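4.2 Clearing a Table: Current Capability

Use this section to decide which chores may be assigned to the Breva unit. Clearing a mixed table remains a supervised task.

1. Confirm that all bottles are capped and standing upright.
2. Select "Grasp and Hold" and wait for the ready tone.
3. Allow both fingers to close fully on the bottle before starting a lift.

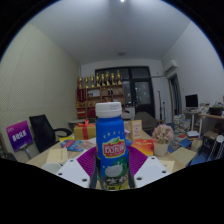
4. Assign one item per cycle. Books, cards and mugs each require a separate grasp profile.
5. If a grasp fails 2 times, stop the cycle and move the item by hand.

Note: In Collham household trials, the unit completed 1347 bottle transfers and required help with 295. Flat paper items are not yet supported. Opening caps and pouring are also outside the approved task list.

CAUTION: Do not leave the unit unattended near potted plants or ribbon-tied packages. Loose ribbon may catch in the fingers.

Report repeated failures to Pranab Roy, Product Support, and quote error code 8.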